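Sharing a Workroom: Noise and Booking Habits in the Drostside Building

Project report, second-year course in Workplace Studies
Supervisor: Rhodri Rowlands

1. Introduction

The Drostside building has three workrooms which are shared by students of several courses. In October the booking rules were changed. Before, a student could keep a room for the whole afternoon. Now one booking can last 90 minutes at most, and the next group must be able to start on time. I wanted to know if this change made the rooms easier to use, and also what the students think about noise in them.

The subject was proposed by Didier Texier, who had studied the same question at the Brotdale site two years before. His report was useful to me, but Brotdale has mostly single desks and my results can be compared with his only in part.

2. Method

I used a paper questionnaire with short questions on booking, noise and cleaning up. I received 125 answers. Five of them had no answer on the second page, and I kept them only for the booking part. I also read the booking sheets which hang on the doors, and I sat in the Price room on one Thursday to write down when groups came and left.

The questionnaire was in English only. Some students told me later that the word "disturbance" was not clear to them, so the answers to this question should be read with care.

3. The work done in the rooms

The courses need the rooms for very different things. The language students come to speak aloud, the planning students spread large maps on the tables, and others work mainly on a computer and need to be quiet for a long time. These uses do not go together well when the doors stay open.
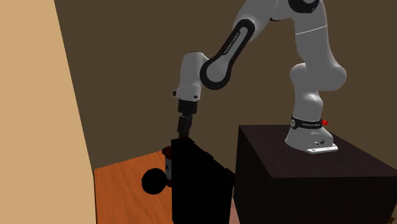
Figure 1. Computer-rendered robot arm beside a tabletop.

Students who work on a computer complained more about noise than the others. They did not complain much about the length of the booking. For the planning students it was the opposite: they need up to 20 minutes to lay out and collect their maps, and this time is taken from their booking.

4. Results on booking

Most students find the new rule fair. The old rule was liked by those who arrived early in the day, which is easy to understand. The booking sheets show that the rooms are now used by more groups, but they also show many names crossed out. I could not find out if these groups had cancelled or had only moved to another hour.

In the Price room I saw that groups seldom left before the next one knocked. The talk in the corridor during this change was often louder than anything I heard from inside the rooms.

5. Suggestions

The planning students should be able to book two periods one after the other. The corridor doors should be kept closed in the afternoon. I would also move the booking sheets to the entrance, where all of them can be read together.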